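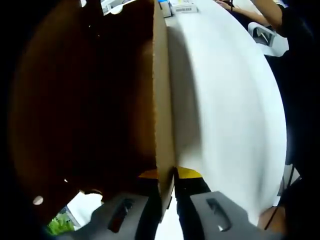 The Packing Table: Frequently Asked Questions

2 comments | 181 shares

Every tenant at Rantala House gets use of the round white packing table, and every tenant eventually writes to the front desk about it. These are the questions we get most, in no order anyone planned.

What is the packing table for?

Packing. It's for putting boxed goods into bigger boxes so they can leave the building. It's also used for birthday cake, printer paper and long phone calls, and we've given up on all three, but if you have a shipment to get out you outrank the cake.

Do I have to book it?

Mornings, no. Afternoons, yes, on the sheet by the mailroom door. Write your company name and the hour you want. "All day" is not an hour. The people from Grotier once wrote "until done" and were done in January.

Are boxes supplied?

Plain brown corrugated ones are, in two sizes. The small one fits a few retail boxes standing up. The large one fits more than you can carry, a fact that most people find out on the stairs. If you want your own logo on the outside, bring your own boxes and a place to keep them that isn't under the table.

Can I reuse a box someone left behind?

Please do. Peel off the old label first, or cover it completely. We had a parcel go to Nisilitz twice before anyone thought to look at the other side of it. A box with soft corners or a torn flap should be flattened and put in the recycling cage. Small punched holes in the walls are fine for most things. They're not fine for loose beads, as one of our tenants can confirm and still does, at length.

What's the cardboard panel for?

It's a divider. Slide it in standing on its edge so the box becomes two compartments, and whatever is in one half stops visiting the other half on the way to the customer. We cut them from dead boxes, so the edges are a bit ragged. Nobody has ever returned an order over it.

The divider won't stand up. What am I doing wrong?

Probably putting it in first and letting go. Hold it where you want it, load one side until something leans on it, and then let go. If it's too tall, trim it level with the rim. If it's too short, it was cut for the small box and you have the large one, and we'd ask you to put it back in the rack and not "fix" it with tape.

Should things go in flat or standing up?

Standing up, if they're retail boxes with anything printed on them. You can see at a glance what's in there, the edges take the weight, and you can pull one out without excavating the rest. Heavy things go in flat at the bottom and everybody else stands on top of them, as in life.

Do I fill one side first or both together?

One side first. Get it snug, check it against the order, then start on the other. People who fill both at once tend to finish with a gap on each side and one item left over in their hand. If the stack is a mix of shapes, put the widest boxes in first and use the narrow ones to take up the slack next to the divider. 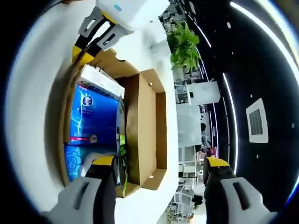
What if one compartment stays empty?

Then either use a smaller box or fill the space. Crumpled paper is in the bin next to the tape. Please crumple it properly; a sheet folded neatly in four is stationery. An empty half is fine while you're still packing, of course, and we'd ask passersby to stop dropping their own parcels in it to be helpful.

Can two companies share a box?

If it's going to the same address, yes, and this is what the divider does best. Put a slip in each side saying whose it is. Work out the postage between yourselves before the courier arrives. The front desk has heard both sides of that argument from several of you and has no further opinions.

How heavy can a box be?

If you have to make a noise to lift it, it's too heavy. The courier has an official limit and will tell you about it warmly.

Which tape do I use?

The brown paper tape on the Grovix dispenser. One strip down the middle seam, top and bottom, and one across each end if the box is going far. The clear tape is for labels. The blue tape belongs to the decorators, who finished some time ago and may come back for it.

Where does the label go?

On the largest flat face, away from the seams. Don't wrap it around a corner. Don't put it over the barcode of a reused box with the old barcode peeking out from under it, either. Scanners read whatever they like best.

Are there insurance options?

Parcels sent on the house account are covered for up to $1381 each, provided you filled in the contents line with something more useful than "stuff." Anything worth more than that should go by your own courier, and possibly in a nicer box.

Can I leave a half-packed box on the table overnight?

You can leave it on the shelf underneath the window with your company name on it. On the table it will be moved by the first person in, and that person will not remember where.

I left something on the table and now it's gone.

Try the lost property drawer at the front desk. Failing that, try any parcel that went out the same afternoon. Small items set down near an open box have a way of going on trips.

Who cleans up?

You do. Offcuts in the cage, paper scraps in the bin, chairs pushed back in. The knife goes back in its holder with the blade closed. We counted the knives in the spring and would rather not talk about it.

Why is the table round?

It came with the building. We have asked.

My question isn't here.

Write to the front desk, or leave a comment below. Questions about the parking lot have their own page and their own mood.

Share this page | Comments (2)

Rantala House Front Desk | Contact us | Page updated May 2026 | © Rantala House | Back to top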